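Behrouz Shirazi
Thread on house rules for handheld gripper recording. We rewrote ours in March after going back through 489 episodes from the Lodell set and rejecting more of them than I would like. Posting the working version because two other groups asked for it. 1/16

Scope first. These rules cover paired handheld grippers, one per hand, used on soft goods: folding, flattening, picking up, putting into a bag. Rigid objects have their own sheet and I won't mix the two. 2/16

Rule 1. One episode, one task, one sentence. The sentence is written before the recording starts. "Fold the cloth in half towards the headboard" is a task. "Tidy up" is a category. If the operator changes their mind halfway, the episode is marked abandoned and kept in a separate folder. 3/16

Rule 2. Both grippers start open and in view of their own cameras. Hold still for two seconds, then go. The hold gives us a clean point for aligning the two streams. Operators skip it when they are tired, so the checker looks at this before anything else. 4/16

Rule 3. Fingertips get inspected at the start of each session and again every 48 episodes. Look at the pads, the screws and the links. A loose screw gives you play at the tip, and play at the tip looks like operator tremor in the data. We lost most of an afternoon at Fostow to one screw. 5/16

Rule 4. Trigger travel is calibrated per device, never per pair. Full open, full closed, three times, values written to the session log. Swapping the left unit for a spare means doing it again for that unit. 6/16

Rule 5 is about the work surface, and it is the one people argue with. Clutter is allowed. Household surfaces have things on them. What we ask is that the clutter is declared: list it in the session note, and leave it where it is until the episode is finished. 7/16
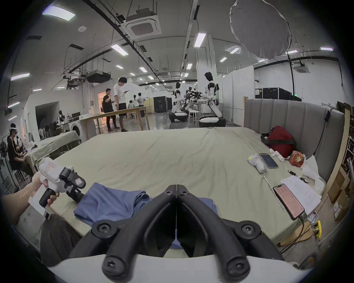 Both grippers at the bed, folded blue cloth as the target. Phones, sock, plush toy and power strip all go in the note under Rule 5.

Two exceptions to Rule 5. Mains leads stay outside the reach of the task, and so does anything with handwriting or a lit screen if it can be read in the recording. The first is a safety matter. The second is privacy, and it is much cheaper to deal with on the day than in post. 9/16

Rule 6. People in the background. A shared lab has people in it and we don't clear the floor. Everyone who works in the room signs the recording notice, visitors included, and there is a copy at the door. Faces are blurred before anything leaves the building. Golnar Bakhtiari owns that step and signs it off by session. 10/16

Rule 7. Other machines in the room. If a mobile base is powered, it is either parked with the stop pressed or it has its own operator within arm's length of the stop. A person holding two grippers has no free hand and should be treated as unable to reach a button. 11/16

This is the part I would most like to see in a proper standard. The documents I work from assume the operator can stop the machine. With handheld tools the person nearest to it may be the one least able to. 12/16

Rule 8. Cloth is reset by hand, with the grippers put down. Resetting with the grippers on saves a few seconds and puts unlabelled manipulation at the end of the file. In the Shokri batch we found a good number of episodes with a second, undocumented fold after the task was complete. Trimming them was slow. 13/16

Rule 9. Vary the start state on purpose. Rotate the cloth, shift it, leave an edge rumpled. Log it with a short code – ours has one letter for orientation and one for condition. Left alone, operators drift towards the neatest start, and the set gets narrower week by week. 14/16

Numbers, for those who asked. Target for the current set is 4000 episodes. We have 3080 accepted so far. Rejections are mostly Rule 2 and Rule 8, then sync faults, then tip wear. Storage and naming follow the Pistico layout with one extra field for the clutter note. 15/16

Still open: how long one operator should record without a break. We use 40 minutes, which came from complaints about wrists and has no better basis. If you have measured grip fatigue with trigger tools of this weight, please send me the method as well as the figure. 16/16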